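Setting up the lounge round for the two-armed unit: notes for front-of-house staff

Posted by Prodromos Zacharopoulos, Clarnska facilities, 20/08/2022

The Arasitz lounge round now has the robot on the seating and floor-level cloth work. Attendants keep the glass, the plants and the final check. Shift length is unchanged. The steps below apply to the attendant on duty.

1. Before the start

Move side tables clear of the chair. Lay cables flat and away from the walking path. Select the job called Etar on the tablet and confirm the chair number.

2. Handing over the cloth

Offer the fringed cloth by one edge with the fringe hanging down. Keep your fingers out of the grip and let go when the tablet shows "held". If the grip fails three times, stop the job and log it.

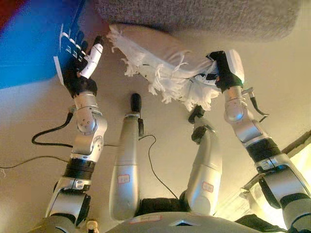
Fringed cloth in the right hand, left hand against a blue surface.

3. During the job

Stand to one side of the chair, within reach of the stop button. Do not reach between the arms. If a cloth or pad ends up on the floor, wait 20 seconds before stepping in; the pickup routine may start without a prompt. 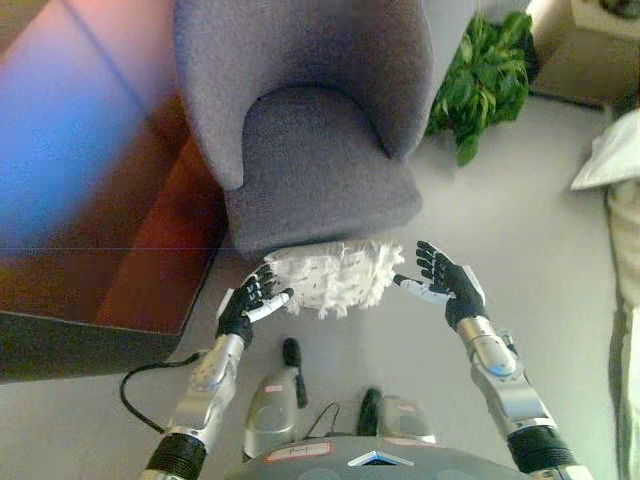
Guests may ask questions while you wait. Answering them is part of the shift and is logged as guest time under code 7.

4. What has changed in the work

Since March, attendants on this round kneel and bend less and spend more time watching and logging. Several found the watching more tiring than the wiping. The limit is therefore six chairs per attendant, followed by a swap with the person on glass.

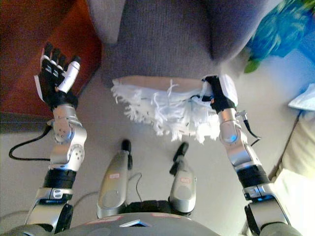 Chair fronts still need a hand check along the seam. Mark any missed area on the tablet before you clear the job. Missed areas count toward the robot's record and do not appear on yours.

5. Closing

Press stop, wait for both arms to lower, then take the cloth and put it in the wash bag. Report faults to the Ho desk with the job number.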